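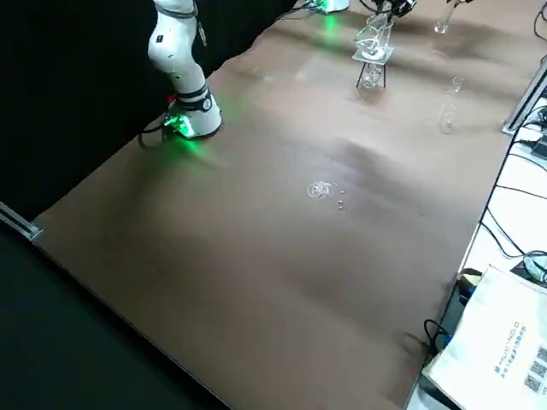

Reference > Student Robotics > Competitions > Clasgate Wet Bench Challenge

By Jin-sol Kong
February 2026
4 min read

The Clasgate Wet Bench Challenge, usually shortened to Wet Bench, is an annual student competition in which teams program a pair of robot arms to carry out simple chemistry lab work. It is run by the robotics club at Clasgate College and takes place each December in a teaching lab that the chemistry department lends out with visible reluctance. The liquid used in all events is water. The rules call it "the reagent."

History

The contest grew out of a class taught by Young-sook Yeo, who had grown tired of grading final projects in which an arm stacked blocks. She announced that the next final would involve glass. Enrollment fell at once, and the students who stayed spent most of the term learning how gently a gripper can be told to close.

The first two finals were internal and ended with more broken glass than results. Américo Baptista, then the chemistry stockroom manager, agreed to keep supplying beakers on the condition that each one be signed for by name. The sign-out sheets from those years have been kept and are still shown to new members during orientation. Teams from outside the college were admitted in the third year, after a group from the Yang Technical Institute wrote to ask whether the event was real.

Format

Teams have four members. Each team gets the same bench, the same two arms and the same set of glassware, and brings only its software. The organizers describe this as leveling the field. Former entrants have pointed out that it also saves the organizers from having to inspect homemade robots.

The main event is the Transfer. One arm must lift a measured amount of reagent and pour it through a funnel held in a stand, so that it collects in a small beaker underneath. The second arm may steady the funnel, hold the cylinder or stay out of the way, and staying out of the way has historically been the strongest strategy. A human may touch nothing once the clock starts, including, under a rule added in the fourth year, the table.

Two shorter events follow. In the Sort, small loose items such as beads and rings are moved into a vessel. In the Return, everything goes back where it was found. The Return was meant as a formality and has decided the championship more often than the Transfer has.

Scoring

A perfect run across all three events is worth 1161 points. The number has no deeper meaning. It is what the original spreadsheet added up to, and by the time anyone noticed, the certificates had been designed. Points are taken off for spills, drops, collisions between arms and what the rulebook calls "unsupported confidence," meaning a team that declares a run complete when it is not.

The record is 825, set by Grasine, a team captained by Ji-hoon Na. Grasine's program moved so slowly that one judge asked whether it had crashed, and the team has since put the question on its shirts. No other entry has come close, although several have been much faster.

Clear glassware

Much of the difficulty comes from the choice of material. Depth cameras tend to do badly with transparent objects, often reporting the table behind a beaker in place of the beaker. Reflections add objects that do not exist. Teams have tried extra lamps, no lamps, colored tape (now banned) and, in one case, a program that assumed the glass was wherever it had been during practice. That last approach placed second.

Kirby

Kirby is the club's name for the reference program given to every new team. It completes the Transfer on a good day and is supposed to serve as a starting point. It was written in a hurry by Jae-in Wi and contains a pause of eight seconds before each grasp, with the comment "do not remove." Most teams remove it. Most teams then put it back. Wi has declined to explain the pause, and it is widely suspected that he no longer knows.

Reception

Wet Bench has been covered mainly by the Clasgate student paper, which called the first public edition "tense, if you sit close enough." Attendance is limited by the size of the lab, and spectators are asked not to clap until the arms have stopped. Faculty opinion is divided along department lines. Chemistry instructors have noted that the whole Transfer takes a first-year student less time than the robots need to find the funnel, a remark the club prints every year in the program.

See also

Robot manipulation
Laboratory automation
Graduated cylinder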